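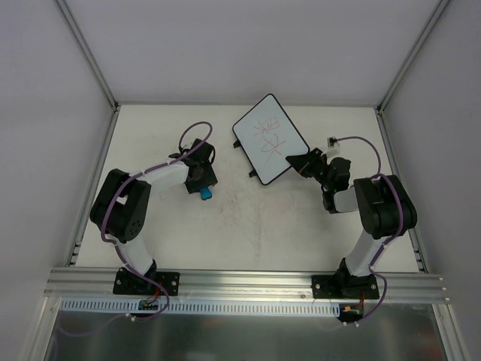
7 April 2020

Dear diary (do people still write that? I'm going to), I baked bread again today and it was a brick again. I followed the recipe to the letter this time. I weighed the flour! I set a timer! I even put the bowl on top of the fridge with a dish towel over it like my grandmother used to, and I left it alone for almost 3 hours, and when I took the towel off it looked exactly the way it did when I put it up there. I baked it anyway because I wasn't about to throw out flour, not with the shelves at the Jenkins store looking the way they do. I ate two slices with a lot of butter and then my jaw got tired.

I think the yeast is old. I found it behind the baking powder, and the date on the packet is from a September I don't want to talk about. There's none to buy anywhere in Grevport. I called the store out on the Draltard road this morning and the girl who picked up started laughing before I had finished my question, in a nice way, and said they'd gotten a box in at opening and it was gone before she had her apron tied. So tomorrow I'm starting a sourdough. Flour and water in a jar, feed it every day, wait. My cousin has one going and she has named it and sends me pictures of it. I swore I wouldn't be like that. I have already picked out the jar.

Spent the afternoon on the porch in my big coat. It was sunny but that thin April kind of sun where you're fine until the wind comes around the side of the house. The neighbors across the street have chalked the whole sidewalk, hopscotch squares all the way down to the mailbox, and I watched their mail carrier do the entire thing with his bag on. He didn't see me. I clapped inside my gloves.

The forsythia is out! It came in all at once, I swear it was sticks on Sunday. I cut a few branches and put them in the blue pitcher on the kitchen table and the whole room looks better, even with the dishes. I also cleaned up the front bed a little, pulled the dead stuff off the sedum and found the daylilies coming up underneath, and then of course I kept going and now my back is letting me know. There's a rake I lent to somebody last fall and I can't remember who. I've been going down the street in my head, house by house.

Mom called at 11 and then again at 2, because she forgot to tell me that my aunt in Clesberg finally figured out how to do the video calls. Apparently all you see is her forehead. We're going to try the whole family on Easter, everybody at their own table with their own ham, and Mom wants us all to say grace at the same time, and I can already hear how that's going to go with the delay. I said yes, of course. I miss them so much it makes me cranky. I was short with her on the second call and I felt bad after, so I called back and asked her how to get the deviled eggs to peel clean, which I know perfectly well how to do, and she talked for a good long while and sounded happy.

Work was work. I've moved my laptop from the bedroom to the dining room and back to the bedroom. The dining room has the light but the chair is awful, and the bedroom has the good chair but then I'm in the bedroom all day and when I go to bed it feels like I'm going to the office. I might try the good chair in the dining room. I don't know why that only came to me while writing this.

Dinner was soup from the freezer with no label on it. I was hoping for chili and got split pea. Fine with the brick, though! If you leave the bread in the bowl long enough it gives up and turns into something pretty good, so that's the rest of the loaf spoken for.

I started the big puzzle last night, the one with the lighthouse, and I have the edge done except for one piece. I've looked under the couch, in the box, in the vacuum. I'm going to look in my slippers and then I'm going to bed, hopefully by 10. Remember to call the dentist and see if they're even open. Remember to put the trash out. Feed the jar, once there's a jar to feed.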